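# Fruit on the White Table

This page is a small gallery from our still life group in Vudville. We meet on Saturday, in the bright room behind the Granovia paint shop, and we practice with very simple things. This season the subject was fruit, and I chose a white table for it, because a white table forgives nothing. Every shadow is there and you have to draw it.

Rodica Ciobanu taught us to begin with the distances between the objects and only later with the objects. At first I found this boring. Now I do it also at home, with cups and spoons — my family is patient with me.

Some notes for those who want to try the same arrangement:

- Put the fruits far from each other. We usually put them too close, as in a bowl, and then the drawing becomes one big lump.
- Use two greens which are not the same. Valentin Ursu mixed his greens 7 times before he was satisfied, and the paper was already curling.
- Add one dark thing. A mesh cup is difficult, but please don't draw every wire. Safta Avram made only the rim and a gray tone, and hers was the best one on the wall.
- Leave the empty part of the table empty.

The drawings will hang in the Ellumlow library until the end of December. If you would like to join us, the fee is 5 for one evening, paper included. Bring your own pencils and a soft eraser. 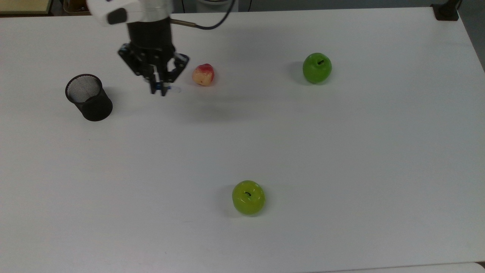
*Two green apples, a smaller red-and-yellow fruit and the black mesh container. The lower apple is the more yellow of the greens.*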